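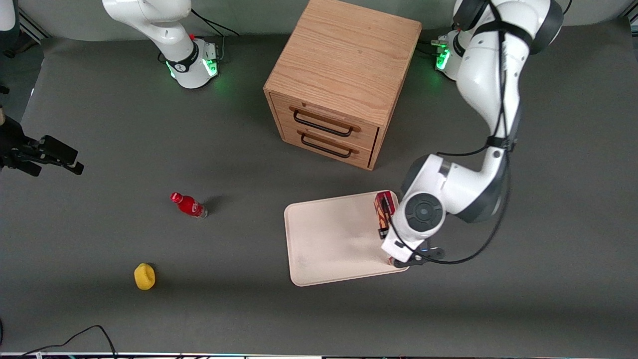

Wurus has published a revised code of practice for table-mounted robot arms that handle packaged household goods. The 08/09/2020 edition replaces a draft circulated in May and applies to benches where two arms share one work surface.

The main change concerns the shared zone. Each arm must now have a declared reach limit, and only one gripper may enter the overlap at a time. Closing speed on thin-walled packaging is capped at 50 mm per second, down from 70 in the draft. Cables routed outside an arm must be checked through the full range of every joint before a program is released.

A separate clause covers tapered packages. Operators must record where on the taper the fingers close, and printed codes should stay readable to at least one fixed or wrist-mounted camera during transfer.

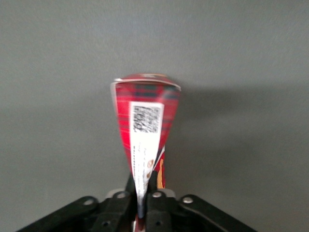 A tapered package gripped near its narrow base, with the QR code left uncovered.

"The draft let sites choose a grip point and never write it down," said Jarosław Adamczyk, who edited the code. "Two sites could report the same test and be doing different work."

The limits draw on 308 logged transfers at the Fukevia test hall. Almost 70 of these were repeated after the grip point had been recorded incorrectly – a fault the new log sheet is meant to catch.

Sites working to the draft have 4 months to change over. Existing programs may run during that period if the speed cap is applied. The code does not cover mobile bases or suction tools, which remain under the older Wurus guidance.

Related items
Fotel updates emergency stop labeling
Moen bench trials: comments open on draft log format
Reach limits for shared work surfaces: a short guide

Contact the news desk | © 2020 | Back to top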